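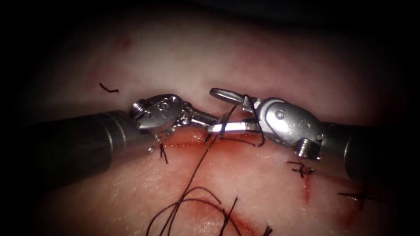 Suture pads: incision layout and thread handling

Entry date: 6/20/26
Entered by: Yaa Odoi
Read and countersigned by: Hanan Qudah

Purpose

This entry continues the work on the Curau tissue pads and records the state of the bent incision. The earlier pads in this series carried a straight cut only. The present layout runs horizontally across the pale surface and then bends downward toward the lower right, where the red becomes narrower and darker. The question to be settled is whether the bend is a useful addition to the practice series or whether it should be reserved for a later stage.

Materials

Pad: Curau, pale, lightly textured face, from the opened carton on the lower shelf.
Thread: Flonley, dark, supplied on a reel and cut to 370 mm for each pad.
Color: Nikex red, applied along the cut with the narrow brush.
Backing: the curved form. The flat board was not used for this series.

The dark thread was retained for this stage. The undyed thread used in September was difficult to follow on the pale face, and two pads had to be set aside at that time with the stitch path unresolved. The dark thread has given no such difficulty. It does shed fine strands when it is gripped repeatedly at the same point, and this should be watched.

Preparation of the pad

The pad was removed from its sleeve and left on the bench until it lay without a curl. The cut was made in one pass to the point of the bend, and the blade was then lifted, turned and set down again for the lower section. An attempt to turn the blade in the material on a scrap pad produced a ragged corner, and that method is not recommended.

Color was applied after cutting. The horizontal section takes the red well and spreads a little into the texture on either side of the line. The lower section is a shallower cut and holds the color in a thinner streak. It dries darker. Hanan asked whether a second coat would even out the two sections. A second coat was tried on the scrap pad and it widened the line without making the tone any more even. One coat will remain the standard.

The pad was fitted to the curved form with the horizontal section across the crown. On the curve, the outer parts of the pad fall away from the light and become very dark. This is acceptable for work on the horizontal section. For work on the lower section, the form should be turned before starting so that the bend comes up toward the crown.

Thread handling

The horizontal section is the proper place to begin. The thread is held across the line with the free length laid down over the pad, toward the near side, where it can be followed by eye. Previous notes advised gathering the free length to one side. That advice is withdrawn -- the gathered length caught under itself on three pads and had to be cut out.

Slack between the two holding points should be taken up gradually. The texture of the pad offers some drag, and a quick pull will bring the surface up with the thread. Once the surface has been lifted in this way the edges of the cut no longer sit level, and the stitch closes unevenly.

Stitches at the bend require separate treatment. A stitch placed exactly on the corner draws both sections toward each other and puckers the pad. Hanan's preference is to place one stitch short of the corner and the next one past it, leaving the corner itself clear. I have adopted this for the written procedure, although I would like to see it tried on a thicker pad before it is treated as final.

Spacing was set at 7 mm on the horizontal section. No spacing has been fixed for the lower section, and the sheet should be left blank at that line for the present.

Stock

The Curau order of 200 pads has been confirmed by Chareonsuk and will be delivered to the main store. Pads from the present carton are to be used up first and should not be mixed with the new delivery on the shelf. Two sleeves in the present carton were found with split seams. The pads in them are slightly stiff at one edge and have been marked for cutting trials only.

Outstanding

Trial of the corner stitches on the thicker pad (Y. Odoi).
Comparison of fraying between the present reel and a new Flonley reel, using the same cut length (H. Qudah).
Correction of the procedure sheet to remove the instruction on gathering the thread. The copy taped inside the cabinet door is also out of date and should be replaced at the same time.
Decision on the bent layout to be deferred until the corner trial has been entered in this book.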